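Print this page | E-mail this page

Odgate Shared Rooms: Progress Report to the Bovadgate Fund
June
By the project coordinator, Odgate

1. Summary of the period

In this period we finished the division of the large room on the ground floor and we began to use it for the clothes exchange. The grant has paid for the partitions, the seating and part of the floor repair. We have spent all of the furniture line except 488 pounds, which we ask to keep for the electrical work described in section 4.

2. The room

Before the grant, the exchange and the homework club used the same room at the same hours, and the noise was a difficulty for both. We bought the partition panels from Justex after comparing two offers. The cheaper offer was for fixed walls, and our lease does not allow these.

Delivery was later than we planned. One panel came with a damaged rail and was replaced without cost. The seats arrived in good order and the fabric cleans easily with water.

The floor repair is not complete. The contractor filled the worst places near the entrance, but there are still seams in the rest of the room. We do not consider them dangerous, and we will look at them again before winter.

3. The clothes exchange

The exchange, which our visitors know under the name Cù, has opened 11 times since the room was divided. Over 9 families came to each opening, which is better than our target. Clothes are received at the door, sorted into baskets, and folded on the seats or the tables. At the end the baskets go back to the store cupboard.

We find that sorting takes more time than we wrote in the application. Children's clothes are the slowest, as the labels are often missing.

4. Matters still open

a) Cables. Loose cables, both white and black, still lie on the floor at the bottom of the partition, close to the seat where people sit. We want to fix them in a covered channel along the wall.

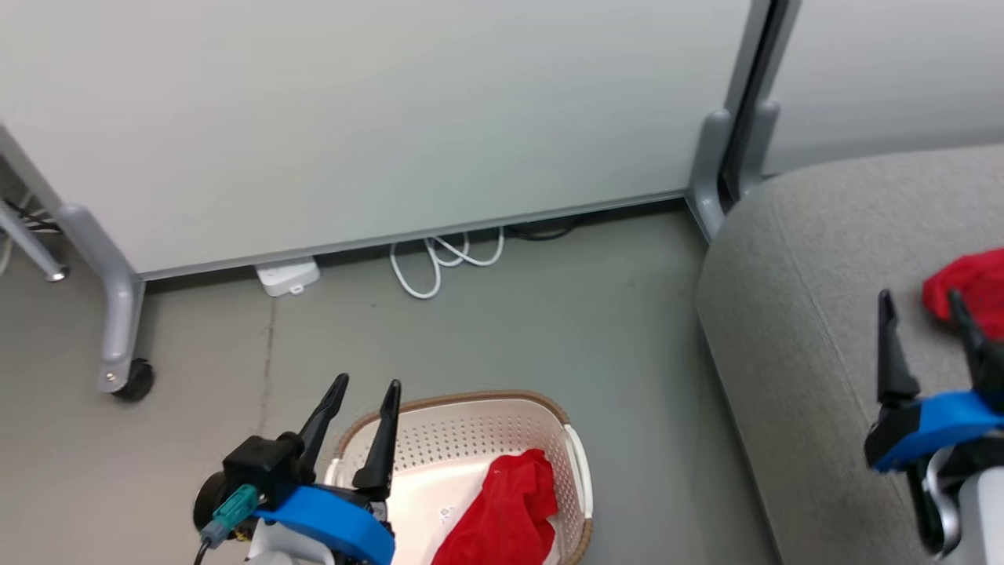 b) Storage. The cupboard is full after each opening. We have asked the landlord for a second one and wait for the answer.

c) Opening hours. Some parents ask for a later closing time. We will try this for one month and report the result.

Contact the Odgate office | © Odgate Shared Rooms | Back to top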